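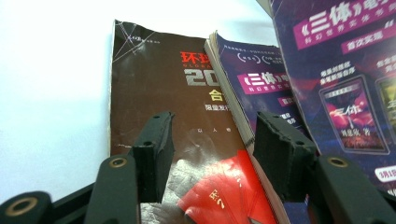

Slide 1. Hand-held gripper, foam-padded fingers, three printed items standing upright.

Budgeting for Gripper Hardware: Speaker Notes
By the Rellia equipment planning desk | November
14 shares | 3 comments

Opening. Leave slide 1 up while people sit down. State the scope: hand-held grippers, finger pads, spares and bench time for the book handling work at Brastdale. Arms are a separate budget line and a separate talk.

Point out the pads first. The edges on both are ragged. Pads are a consumable and they belong in the operating budget. Last year we put them under capital with the grippers, and every reorder needed a capital signature. Do not repeat that.

Slide 2. What we buy.
Gripper bodies, quoted by Gullen and by Moroz. Both quotes are for the body and fingers only. Pads, fasteners and calibration are extra on both. Read the second page of the Moroz quote before comparing totals, as shipping is listed there and nowhere else.

Planned quantity is 6 bodies. Four in use, two on the shelf. The shelf units are there to cover the repair turnaround, which Gullen gives as 40 days. Moroz gives no figure in writing. Treat a verbal figure as no figure.

Slide 3. Pads.
Order in boxes of 100. The unit price drops at that quantity and does not drop again after it. Foam pads age in storage, so do not order a second box until the first is half used. Log each pad change against the body number. We have one quarter of clean logs and cannot forecast from one quarter. Say so if asked.

Somebody will ask about harder pads. They last longer. They also mark soft covers in our bench tests, and soft covers are most of what we handle. Leave it there and offer the test sheet afterward.

Slide 4. Test items.
Go back to slide 1 for this. Test items need a budget line of their own. The brown cover on the left is worn and creased, with a red insert showing at the bottom. The middle item is a thick paperback with 《三体》 on its cover. The pamphlet on the right has the same title in its banner. Thickness, cover finish and stiffness all affect grip, and a set of identical new books will not tell you much. Buy used and mixed. Keep worn copies in the set.

Slide 5. Bench time.
Allow 90 minutes per body for acceptance. This covers unpacking, checking the mounting holes, fitting pads and one full pass through the test set. Bill it to the project that asked for the unit. If a body fails acceptance, the clock for the second attempt goes to the vendor under the Gullen terms. The Moroz terms are silent on this and purchasing has asked for a clause.

Slide 6. Decisions needed.
Vendor choice. Approval to move pads to operating. Sign-off on the two shelf units. If the room runs short of time, take the pads item first and send the other two by email.

Backup slide, only if asked: leasing. Gullen offers it on a two-year term. Pads are excluded from the lease and damage is charged at list price.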